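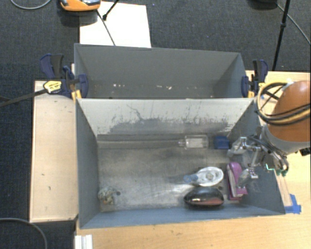

Mỹ Phùng asked after the last report whether the drop in returned jars at Mostyn was a real loss or only a delay in recording. It was mostly a delay. The May stock check found 131 jars entered under the wrong site code, and these have now been moved to the Mostyn account.

Reporting period: May to 20 Dec 2020
Project: Okik refillable jar trial

1. Deposits and returns
The trial now has 405 jars in circulation across the Mostyn and Drukavley sites. Return times at Drukavley remain longer than planned. Customers there shop less often, and the deposit slip is still printed without a return date. A revised slip has been sent to Gandex for printing – delivery is expected early in the next period.

2. Washing
Label residue is the main cause of rejection at inspection. The paper label was replaced with a water-soluble one in the second half of the period. Rejects in the last full wash cycle came to 29 jars, nearly all of them carrying the old label. Lids are still bought new; no supplier has offered a reusable liner that meets the seal test.

3. Spending
Wash costs are within budget. Transport is over budget on the Drukavley route, where collections run half full. We propose moving to one collection every 6 weeks and covering the gap with spare stock.

4. Open items
– Approval of the new collection schedule
– Correction of site codes in the older deposit records
– Decision on whether chipped jars are written off at the shop or at the wash plant

The final accounts will follow separately.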